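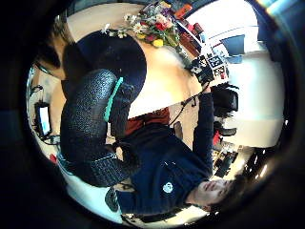

Six weeks into the allotment and my back has opinions. Plot 14, top end, the bit the previous tenant used as a dump for bricks and half a bath. Got the keys in July, which everyone tells me is the worst possible month to start, too late for most things and too early for the rest. Fine. I'm going to grow flowers for cutting anyway, because what I want is a bunch on the table like that one — red, yellow, white, purple, a few little daisy-looking things wandering off to one side — without paying supermarket prices every fortnight.

So. Progress report, quick one, dinner's on.

Cleared: the brambles, mostly. The bath is still there. Shengli Liao two plots down says keep it and grow mint in it. Might do.

Sown: foxgloves and sweet williams in trays, for next year. Bought a packet of 200 foxglove seeds, which look like dust, and sneezed. Not joking. We'll see what comes up and where.

Water is the big problem. One tap for our whole end and it's 100 paces away, uphill coming back with full cans, I don't know who designed that. Hongmei has rigged up a butt off her shed roof and it fills in one decent storm. I have no shed. I have a bath though... hmm.

Soil is clay. Proper sticky, you could make a teapot. I've been told grit, compost, leaf mould, more compost, and (Baoshan Wan, very firmly) to leave it alone and stop digging. Everybody up there is nice but they do not agree on anyhting. I've gone for cardboard and a thick layer of muck on half of it, digging the other half, will report back which one sulks.

Want list for spring: cornflowers, ammi, cosmos, something purple that isn't lavender. Dahlias if I can stop the slugs, and I can't stop the slugs. Yuzhen has promised me some tubers when she lifts hers and I'm not too proud to take them.

Also need a better fork. Mine bent on a brick. Bent like a spoon!

Right, the rice is catching. More when somthing germinates.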